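분류: 자동화 > 현장점검 > 조리 보조 셀

양팔 조리 보조 셀 점검표 및 의견
셀 명칭: Rusum 2호 셀
작업: 뒤집개로 음식 옮기기(접시, 트레이)
점검자: Magdy Bensaid
점검 시기: 2월, 오전 가동 전
판정 기호: 적합 / 조건부 / 부적합 / 해당 없음

1. 구조 및 고정

1-1. 양쪽 암 베이스와 전면 레일 체결 상태: 적합
의견: 체결 볼트 풀림 표시선 어긋남 없음. 레일의 미사용 나사 구멍에 음식 부스러기가 끼기 쉬우므로 주간 청소 항목에 추가할 것.

1-2. 후면 모서리 금속 기둥과 벽면 패널: 적합
의견: 손으로 밀었을 때 유격 없음. 전면은 개방 구조이므로 가동 중 접근 통제는 바닥 표시선과 작업자 교육에 의존한다. Denar 현장과 같은 조건.

1-3. 암 케이블 처짐: 조건부
의견: 보라색 케이블의 고리가 크다. 팔꿈치 관절을 끝까지 접으면 테이블 위 물체에 걸릴 가능성이 있다. 중간 고정구 2개 추가 후 재점검.

1-4. 베이스 하부 기판: 조건부
의견: 덮개 없음. 상판에서 액체가 흐를 경우 보호 수단이 없다. 국물이나 소스를 다루는 작업은 덮개 설치 전까지 금지.

2. 작업 영역 및 도구

2-1. 비상정지 응답: 적합
의견: 좌우 각각 시험. 정지 후 그리퍼가 물체를 놓지 않는 설정임을 확인.

2-2. 칼 보관: 부적합
의견: 나무 손잡이 칼이 상판에 그대로 놓여 있다. 이번 작업에는 칼이 필요 없다. 작업 목록에 없는 날붙이는 셀 밖 보관함으로 옮긴다. 즉시 시정.

2-3. 접시와 트레이 배치: 조건부
의견: 둘 다 광택이 있어 반사광이 생긴다. 손목 카메라 쪽에서 테두리 인식이 흔들리는 원인으로 추정. 조명 각도 조정 후 비교 기록을 남길 것.

2-4. 그리퍼 손가락 표면: 조건부
의견: 끝부분 도장이 벗겨졌다. 식품과 직접 닿는 작업에는 쓰지 않는다. 교체품은 Nellamine 규격으로 신청.

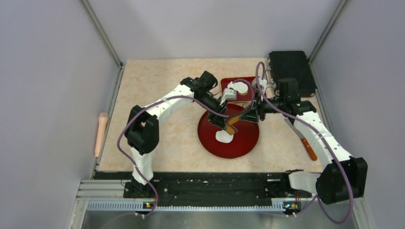
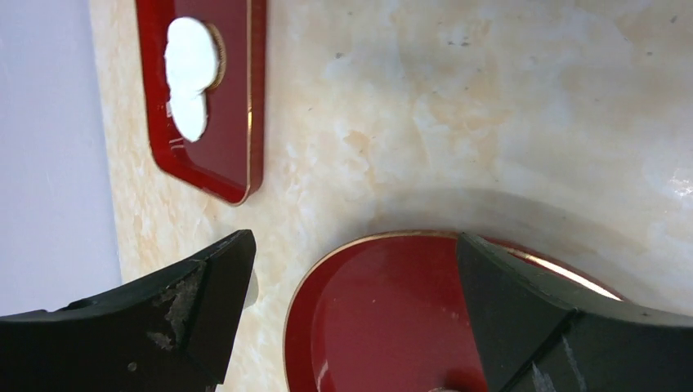 작업 영역의 붉은색 식기와 검은색 그리퍼. 항목 2-3, 2-4 참조.

3. 전기 및 열

3-1. 가열 기기 전원 분리: 적합
의견: 콘센트에서 분리한 상태로 점검. 가열 조리는 이번 승인 범위에 포함되지 않는다.

3-2. 전원 케이블 정격: 적합
의견: 셀 전체 최대 소비전력 1,700W 기준. 가열 기기를 같은 회로에 연결할 경우 재산정 필요.

3-3. 누전차단기 시험 버튼: 적합

4. 작업 수행 능력 (안전 관련 부분만)

4-1. 도구 파지 유지: 조건부
의견: 누적 828회 시행 기록을 검토했다. 뒤집개를 놓친 사례는 대부분 한쪽 팔에서 다른 쪽 팔로 넘기는 구간에 몰려 있다. 넘기는 동작은 접시 위가 아닌 빈 상판 위에서 하도록 경로 변경을 권고한다.

4-2. 부드러운 식품 취급: 조건부
의견: 얇고 모양이 불규칙한 것은 뒤집개 날을 밑으로 넣는 단계에서 밀린다. 접시 가장자리까지 밀린 뒤에도 동작을 계속하는 경우가 있어 접시가 움직인다. 힘 제한값을 낮추고, 접시 이동이 감지되면 정지하도록 설정할 것.

4-3. 무인 가동 가능 여부: 부적합
의견: 사람이 비상정지 버튼에 손이 닿는 위치에 있을 때만 가동한다. 식사 준비를 맡길 수 있느냐는 질문이 Barasa 쪽에서 다시 들어왔으나, 현재 기록으로는 옮기기 한 가지도 감독 없이 승인할 수 없다. 사람이라면 몇 초에 끝낼 동작이고, 실패했을 때 스스로 알아차리는 기능이 아직 약하다. 속도는 안전 판정에 반영하지 않았다.

4-4. 작업 후 정리: 해당 없음
의견: 설거지와 상판 닦기는 사람이 한다. 닦기 동작은 별도 점검표로 신청할 것.

5. 시정 사항

- 칼 반출: 즉시, 가동 전 완료
- 케이블 중간 고정구 설치
- 베이스 하부 기판 덮개 설치
- 그리퍼 손가락 교체 및 교체 일자 기록
- 뒤집개 전달 경로 변경, 변경 후 빈 접시로 시험
- 조명 각도 조정 전후 비교 기록 제출

종합 판정: 조건부. 칼 반출이 확인되면 감독자 입회 하에 비가열 작업만 허용한다. 그리퍼 손가락 교체 전에는 식품을 뒤집개로만 다루며, 시험에 쓴 식품은 폐기한다. 재점검은 고정구와 덮개 설치가 끝난 뒤 같은 점검표로 실시한다.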